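# Taking Computers Apart with a Robot: What Changes at the Bench

Student project report, Work and Technology course
Group: Freya Bainbridge, Pascual Cáceres
Supervisor: Leena Väisänen
Submitted 2025-11-05

## 1. Background

Kokudmont takes in used office computers from schools and firms and strips them for parts. Usable drives, memory and power supplies are tested and sold, and the rest goes to metal and plastic recycling. The site on Allwood Road has 22 employees. Until this year all teardown was done by hand.

In September the company started running a robot bench for part of the work. The workers call it Eda, after the label on the old packing machine that stood in the same spot. We wanted to find out what the bench does to the jobs of the people who used to do the whole teardown themselves.

## 2. Method

We visited the site four times and interviewed nine people: six from teardown, two from testing and the shift lead, Colin Lockwood. The interviews took between 20 and 40 minutes. We also had access to the teardown log, which had 2,872 entries for the period we looked at. An entry is one part removed, by hand or by robot. The log doesn't record how long a part took, so we can't say much about speed.

## 3. The work at the bench

A person still opens every case. Side panels come in too many types, and some are bent or have been taped shut. The worker lays the tower on its side on the slatted bench, checks that the cables are out of the way and starts the program. Drives are the first thing the robot was set up to handle.

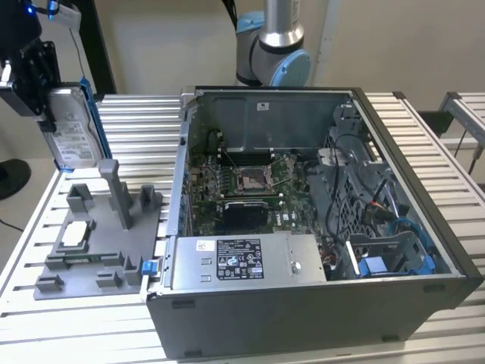
*Figure 1. Open tower on the bench, with a hard drive and its blue rail in the gripper at upper left.*

The gray fixture plate next to the computer was 3D-printed. Its pockets and posts give small parts a known position. Anneliese Meinecke from teardown told us she had asked for a change to an earlier version, where the posts were so close together that she couldn't get her fingers in to clear a part by hand. The next version had more room. She said it was the first time in her years there that a tool was changed after she complained about it.

Many office towers use colored plastic for the parts that come out without tools. This helps the people as much as the program. New workers are told to look for the blue pieces first, and the same rule is written on the instruction sheet for the robot bench.
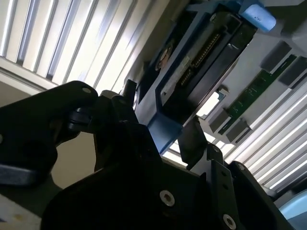 *Figure 2. Blue-framed component held at the gripper, close view.*

Connectors are where most of the stops happen, according to the workers. A person feels when a plug is stuck and wiggles it. The program stops and waits for someone to come over. The log shows 170 stops marked "operator needed". We don't know how many were left unmarked. Two workers said they sometimes fix a problem and restart without writing anything down, especially toward the end of a shift.

## 4. What the workers said

**Hands and wrists.** Five of the six teardown workers mentioned sore wrists from pulling drives and plugs. Four of them said it was better now. One said it was the same, and she thought that was from the screwdriver work, which is still manual.

**Attention.** This was the most common complaint. Before, a worker had one computer and finished it. Now the person at the robot bench opens cases at one table and listens for the stop signal from the other. Mr. Lockwood first planned for one person to cover both all day. After two weeks he changed it to half-day turns.

**Skills.** Three people have learned to restart the program and teach a new grip position. They get no extra pay for it so far. The others said they would like to learn but hadn't been offered a time. We think this is the most important point for the company to deal with – if it stays at three, the turns can't be shared fairly.

**Job security.** No one has been let go. Two people were moved to testing, one by choice. Most said they weren't worried yet, though three asked us if we had heard anything from management. We had not.

## 5. Limits

We only spoke to the day shift. The interviews were held in the break room, and the door was often open, so people may have held back. Blackburn, the firm that installed the bench, didn't answer our questions before the deadline.

## 6. Suggestions

- Train all teardown workers on restarts and grip teaching, during paid hours.
- Put a short stop form at the bench, with boxes to tick.
- Keep the half-day turns.
- Include the evening shift before any second bench is ordered.

Our interview questions are in Appendix A. The log summary is in Appendix B.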